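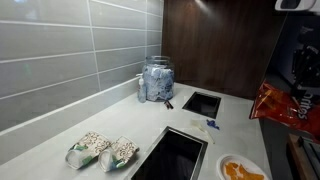 The tea point counter at Bivcombe, with plate and cups still out.

Opinion > Work > Automation

Let the arm have the crisp bags

By Bimla Uniyal
January 15, 2018

Print this article | E-mail to a friend

I have worked at the Bivcombe office for long enough to have had every argument going about whose turn it is to clear up. There are 110 of us sharing one counter, and by mid-afternoon it is all cups on their sides and plates with a few orange bits left on them. So when Zarnstead put robot arms over it last June, I was delighted, and I still am!

They are slow. I love watching them anyway. Paper cups are hard (squeeze too much and you have a flat cup), and a crisp bag is worse, all slither and crinkle. Callum Gourlay, who used to do the whole kitchen round by himself, now decides what the arms try next, and he has opinions on grip that he'll share for as long as your tea stays warm.

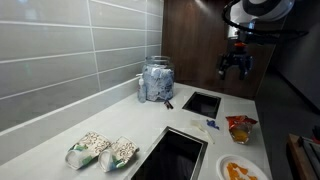 Gripper open over the back of the counter, near the small basin.

What I care about is Callum's job. His hours are the same and his pay went up a grade, and that was agreed in writing before anything was bolted in. I think that order matters more than any clever machinery. My friend Tomomi Shimada saw it done the other way round at a firm in Nagano, where the staff heard about the new kit from the delivery driver, and two good people had left by spring.
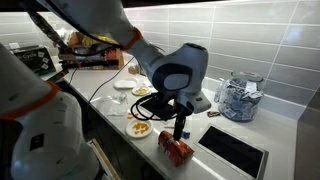
People ask me whether we'll all just get messier now. Maybe a bit. I've caught myself leaving a plate. But I've also had more proper chats at that counter than in years, mostly with people who wandered over to watch, and I'd like other workplaces to have a go, provided they talk to their own Callum first.

Comments (2) | Shared 1632 times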